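Home | Interiors | Work | Food | Search this site | Enter keyword

The soft side of the office

Towels are one of the last things anyone thinks about when fitting out a workplace. They come after the desks, the chairs and the coffee machine, and they usually arrive in a bag from somebody's home. Tala Haddad has spent a good part of the past year trying to get businesses to think about them earlier.

Haddad runs Josar, a small supply service that looks after the cloth in studios, offices and shared workrooms. That covers tea towels, hand towels, cleaning cloths and table covers. She started with two clients in May last year and now has 919 towels in circulation, each with a loop sewn into one edge and a colour that tells people where it belongs.

Her view is that most rooms are designed in hard materials and then left that way. Glass partitions are common now, often with white blinds so that meetings can be held in private, and the walls and ceilings tend to be white as well. A room like that is easy to keep clean and easy to light. It can also be tiring to spend a day in.
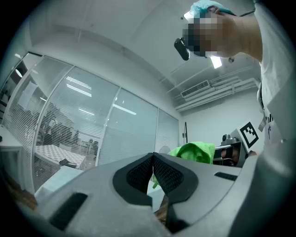 A patterned cloth on a table is the cheapest change you can make, Haddad says, and she prefers checks to anything floral. A black-and-white check goes with most office furniture and doesn't show small marks. She cuts hers with a generous drop at the sides and hems them by machine. They go through a warm wash with the towels from the same site and are dried on a line if there is one.

Colour is where she gets the most argument. Many clients ask for grey or white towels to match the fit-out. Haddad steers them toward lime green, orange or a strong blue for anything used on benches and sinks. A bright towel gets noticed when it's been left in the wrong spot, and it's harder to confuse with the one for drying cups. At Trostitz, a shared workroom spread over two floors, the switch from white to green was made over a weekend. The old whites were cut down for rags.

Terry is still her first choice for hands and spills. The loops hold a lot of water for their weight, and a decent towel will stand up to 200 washes before the edges start to go. She leaves out fabric softener, which coats the loops and makes them slower to soak anything up. Half a cup of white vinegar in the rinse does the job. New towels get washed twice on their own, particularly the greens, and she shakes each one out hard before it goes on the line.

Folding matters less than people expect. Josar delivers everything folded in thirds, but by the middle of the morning most towels have been dropped over whatever is nearest. Haddad has given up fighting that. She asks only that a damp towel be spread out or hung by its loop, and never left in a heap overnight.

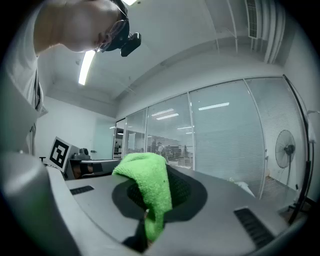

Rami Saliba disagrees with her on the folding. A towel that has a proper place gets put back in it, he argues, and a rail beside each sink would cut the washing considerably. He would also do away with the table covers, which he finds are forever being pulled crooked by chairs.

Haddad has heard the case for rails and has fitted some at Trostitz, with mixed results. The ones near the door are used. The ones behind the benches mostly hold jackets.

Her next job is a set of heavier cloths in a waffle weave, which dry faster than terry in rooms without much airflow. The first samples have gone out to clients, and she expects to settle on a weight once they've been through a few months of washing.

Words: Leen Moussa

679 shares | 2 comments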